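Two-Arm Table Cell: Pre-Run Safety Checklist, With Comments
Drastton robotics program, simulated and physical cells
Revised March

We use one checklist for the sim and for the real table at Normont, and I'm very happy with how that has worked out. People who go through it on the simulated cell every morning walk up to the physical one already knowing where to look. Tick, cross or N/A for each line, then write a comment. A cross on any line in Part B means no motion until it's cleared.

PART A. BEFORE POWER OR PLAY

A1. Load file matches the job card. TICK
Comment: Dishware handling, table layout Humana. Good to see the layout name written in full this time.

A2. Speed limit set for first run. TICK
Comment: Capped at 16 per cent. Please leave it there until the first full cycle is signed off, even if the path looks lovely.

A3. Stop control tested from the operator's chair. TICK
Comment: Tested 2 times, both arms. On the physical cell, test the pendant and the wall button separately.

A4. Gripper fingers checked from the wrist view. TICK
Comment: Tips should be apart before anything goes near a dish. Look for a clear gap with the rim in plain sight beyond it. If one finger blocks your view of the rim, back off and come in again.

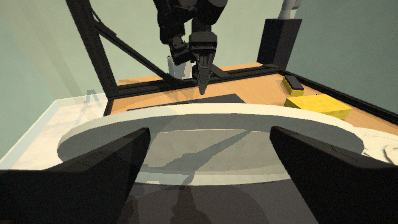

Item A4. Wrist view over the oval dish, fingers apart, other arm hanging beyond.

A5. Second arm's position noted before the first arm moves. TICK
Comment: My favourite line on the whole sheet! It takes a few seconds and it catches so much. Write down which arm has right of way.

A6. Loose items on the table listed. TICK, with note
Comment: Yellow block, tray, cup-like container and plates are all on the list. The small yellow piece with the black top was missing from the card, so I've added it. Small things behind a big dish are easy to forget.

PART B. SHARED WORK AREA

B1. Both bases sit square on the tabletop. TICK
Comment: No concerns. On the physical cell, put a wrench on every base bolt each Friday.

B2. Only one arm enters the middle zone unless the job card says otherwise. TICK
Comment: Card allows both for the plate job. Keep 40 mm between the two grippers at all times, measured at the closest parts and not at the tips.

B3. Plate on edge: contact and clearance checked from the front. TICK, with note
Comment: A plate standing up like this is a great test of good habits. From the front it is hard to tell touching from nearly touching, so confirm with the contact readout before you call it a grip. The free gripper stays open and waits.
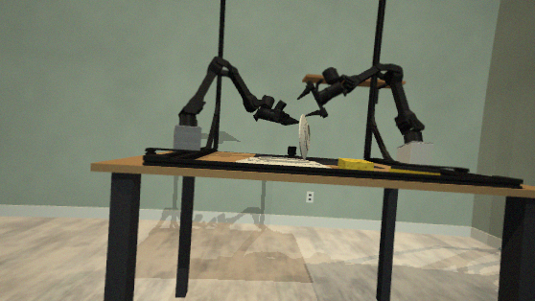 Item B3. Front view, plate on edge between the two arms.

B4. Rails and uprights included in the collision model. CROSS, then cleared
Comment: The front rail was in, but a diagonal brace had been left out. Added and reloaded. Elbows swing higher than you'd think, so check the uprights as carefully as the tabletop.

B5. Cables clear of joints through the full reach. N/A in sim
Comment: Must be done by hand on the physical cell with power off. Mkhize cable clips only, please, no tape.

PART C. AFTER THE RUN

C1. Arms parked and grippers empty before anyone reaches in.
Comment: To be filled in by the closing operator.

C2. Log saved, including near misses.
Comment: We now have more than 800 logged runs, and the near-miss notes are the best reading in there. Keep them coming, the short ones too.

C3. Crosses copied to the next shift's sheet.
Comment: Carry B4 forward so the physical model gets the same brace.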